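The grippers Baptiste Texier builds in the shared workshop at Breldale are held in the hands, one in each. He calls the pair Nevum. Printing the shells took 391 hours, and the finger pads are on their fourth revision.

Calibration comes before any task, against the square markers.

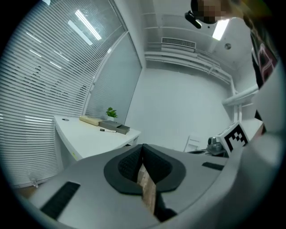
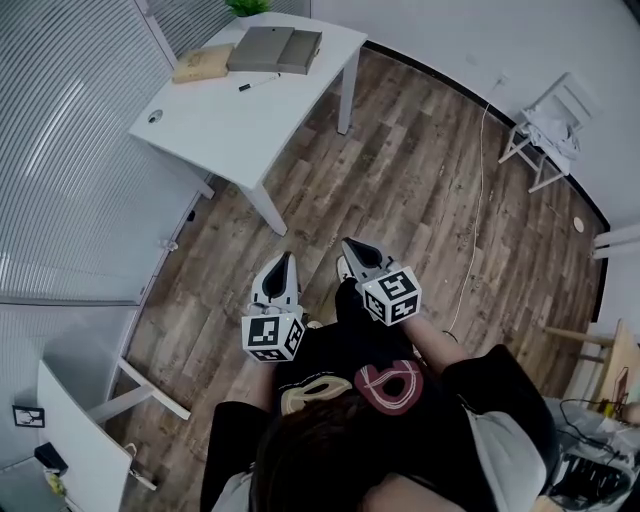
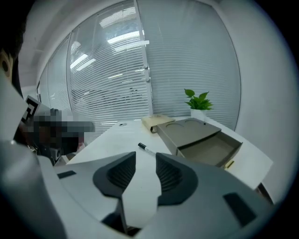 Texier has logged 2,377 grasps, over 1,000 of them with the current pads. Slip is still highest on thin cardboard. A stiffer spring is due in August, and the shell will stay as it is until then.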